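3.2 Storage of chopsticks between washing and the next meal

Chopsticks are a difficult item in the study of kitchen order. They are thin, they roll, and they lose their partner easily. In the household survey by Slaoui, carried out in March, we asked 221 families where their chopsticks stay after washing. The most common answer was an open holder with divided compartments, placed near the eating table. A closed drawer was the second answer, and it was chosen mostly by families who own many other utensils.

The families gave two reasons for the open holder. First, air can pass through the walls, so the sticks are expected to dry without a towel. Second, the colors are easy to see, and a person who sets the table can match a pair quickly. The weak point is the direction of the sticks. In a wide compartment they do not stand straight - they lean, and they cross each other. Nesma Slaoui called this "the lean problem" in her field notes, and we keep her term.

Figure 4 concerns a holder of this kind, a pink plastic basket with openings in its walls, used on a table with a dotted cloth. The chopsticks are of several colors, among them green and dark red. 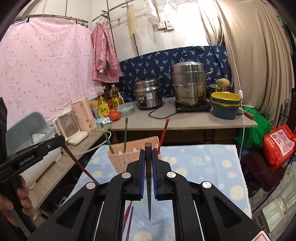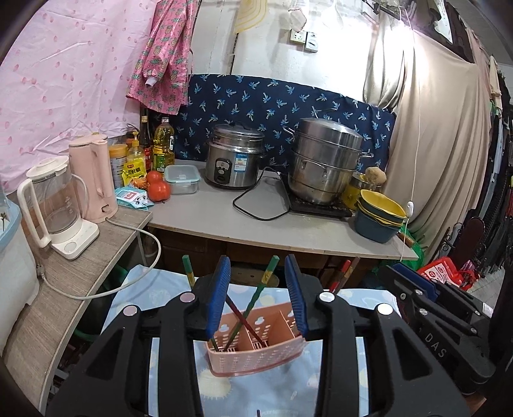
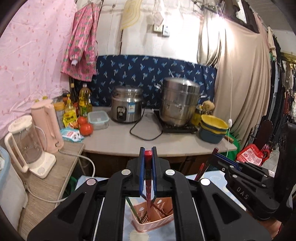
Figure 4. Divided basket with chopsticks on a patterned blue cloth, with the kitchen counter behind.

3.3 Drying racks for plates and bowls

Plates are more simple in this respect. Their shape decides their place, and families in the Drika and Juna groups reported almost the same habits. We therefore treat them only shortly, and return to small items in Section 5.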